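Trestley rain gauge and thermometer site, annual inspection
Inspected April 28, 2025 by Giorgia Martinelli. Second reader: Ada Testa.

Same form as last year. I have left the old wording of the items alone, including the ones I think are useless, and put my remarks under each.

## Site and access

- [x] Gate opens and latches
- [x] Path clear of trip hazards
- [ ] Ladder to wind mast secured

The ladder is chained, but the chain goes through the bottom rung only and the top can still swing. I wrote this in February and got back "noted." Fail until somebody adds a second tie.

- [x] Nearest obstruction no closer than twice its own height

Passed on the tape measure. I don't love the hedge on the west side, which was trimmed for the visit and will be back over the line by midsummer.

## Rain gauges

- [x] Manual gauge level, rim undamaged
- [x] Funnel clear
- [ ] Tipping bucket agrees with manual gauge

We poured 620 ml through the tipping bucket, slowly, twice. The two counts did not match each other, so I'm not going to argue over which one matches the manual gauge. Ornella Tedesco thinks the bucket pivot is gritty. Could be. Could also be that the gauge has never been right and the monthly totals got nudged until it looked right. I would like to see the raw tips before anyone signs this off.

## Temperature shelter

- [x] Door faces north
- [x] Louvers intact
- [ ] Paint in good condition

Flaking on the south side. The station history says the shelter dates from 1936, and everyone here repeats it. The hinges are Phillips-head and the floor is plywood. Something on this spot may date from 1936.

- [x] Thermometers read the same within tolerance

Fine at the one temperature we had. That says nothing about January.

## Wind mast

- [x] Guy wires tight
- [x] Vane swings freely
- [ ] Peak gust record supported by log

The summary sheet has a gust of 80 mph. The logger pages for that afternoon are missing, and the Trillton station across the valley had nothing close to it. Please mark it as doubtful on the public page.

## Power and data logger

- [x] Battery holds charge
- [x] Box seals properly
- [ ] Clock checked against a reference

Clock was four minutes slow. Margareta Husar reset it while I watched. Nobody could tell me when it was last set, so treat the times on all the spring storms with care. 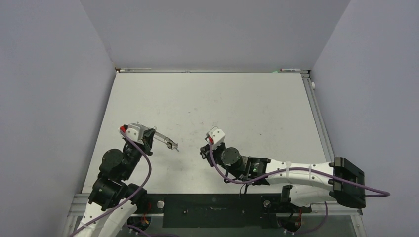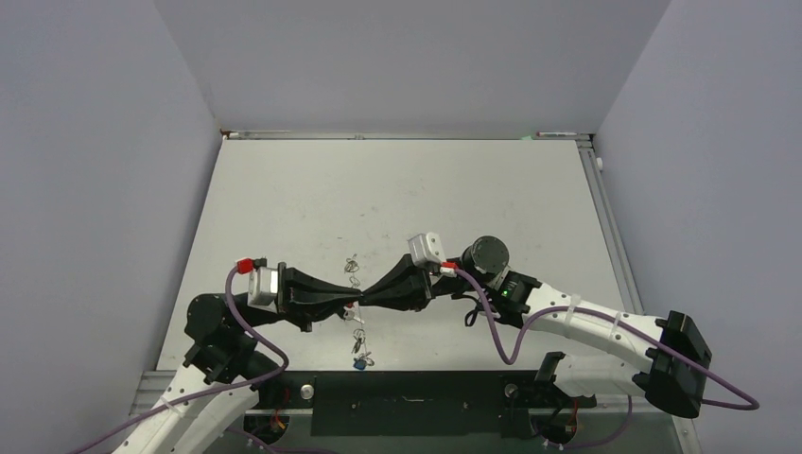
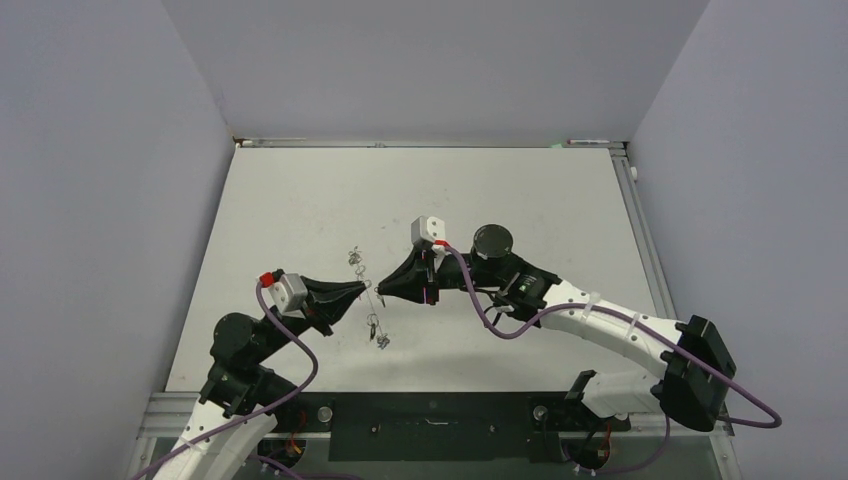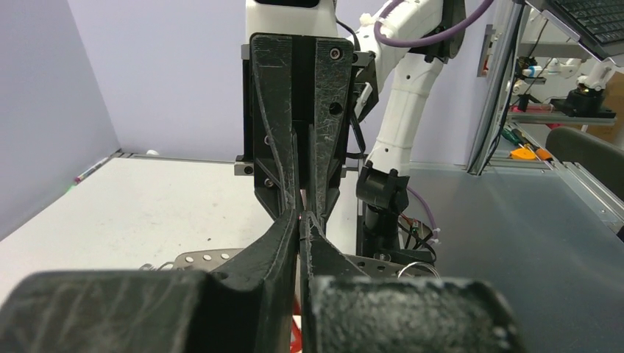 - [ ] Spare sensor on site

There is a Wurnura humidity probe in a drawer, no calibration slip. A probe without a slip is not a spare, and I won't tick it.

## Paper records

- [x] Daily sheets filed in order
- [ ] No unexplained gaps

Up to 70 days without an evening reading, and then a neat run of entries all in the same pen. Emília Lukáč says they were copied from a rough notebook. Then I want the notebook – even if it's been rained on.

## To do before the next visit

1. Tie the top of the ladder
2. Strip and clean the tipping bucket, repeat the pour
3. Scrape and repaint the south side of the shelter
4. Find the notebook
5. Ask Santoro for the calibration slip, in writing

Overall result: conditional pass. Ada wanted a plain pass and has said so on her copy.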